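Storing and reusing plastic shopping bags
Home & Garage > Organizing

drastus_fan
I have 286 plastic bags under the sink. I counted them in January when I was looking for a leak. I want to keep the good ones and recycle the rest. How do you decide, and how do you store them?

Izzati Raju
Fold each one flat, lengthwise, until you have a narrow strip, and stand the strips up in a bin. They take up very little room that way. I keep the ones with a die-cut handle hole and drop the thin T-shirt kind at the store.

laur2507
I would toss anything where the printing is coming off. It gets on your hands and on whatever you put in the bag.

Izzati Raju
I don't agree. A scuffed bag still works for shoes or wet towels. I have one that looks a lot like this and I'm keeping it.

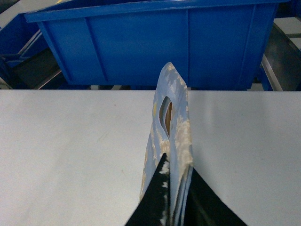

Light blue bag, oval handle hole, pale worn patches down the right edge.

laur2507
That is exactly the kind I'd recycle. Thin and creased already.

gidero
Check the handle hole first. If the plastic has started to stretch there, it goes. Looks don't matter much to me – I line the bathroom trash can with them.

drastus_fan
OK, handle hole first, then holes in the bottom. What size bin?

Izzati Raju
Mine is an old shoebox. Anything with straight sides will do.

laur2507
Still say 286 is too many. Keep 20.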